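Grurnard Community Meals
Progress report to the Dekker Fund, second period

The grant pays for a weekday lunch service for people over 65 in Grurnard and the villages on the Culelley road. This report covers the months up to the end of September.

We served 942 lunches in the period, against 786 in the one before. Most of the increase came from Culelley, where the parish newsletter now prints our menu. Of the total, 415 were delivered and the rest were eaten at the hall. Delivered meals cost us more per head, mainly in fuel, and we have moved the last drop to 1.15 pm so that one driver can cover both sides of the river.

The kitchen passed its hygiene inspection with two small points to put right. One was the date labelling in the second fridge, which has been dealt with. The other was the extractor filter, which is on order from Gronder and should be fitted next month.
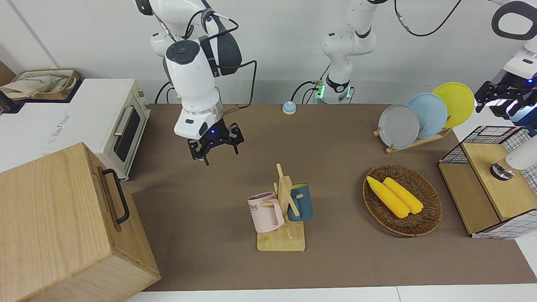
Food costs rose over the summer, eggs and cooking oil most of all. We dropped the second pudding choice and now buy potatoes by the sack from a farm outside the village. Spending on food is still slightly over budget – we expect to cover this from the underspend on training.

Take-up among men living alone remains low. A trial table with cards and dominoes after lunch brought in a few new faces, and we will run it again over the winter.

There is a waiting list of nearly 30 for delivered meals. We cannot shorten it without a second insulated carrier and another driver for the Culelley round. We would like to move the unspent training money to this and ask for the Fund's agreement before the next payment is made.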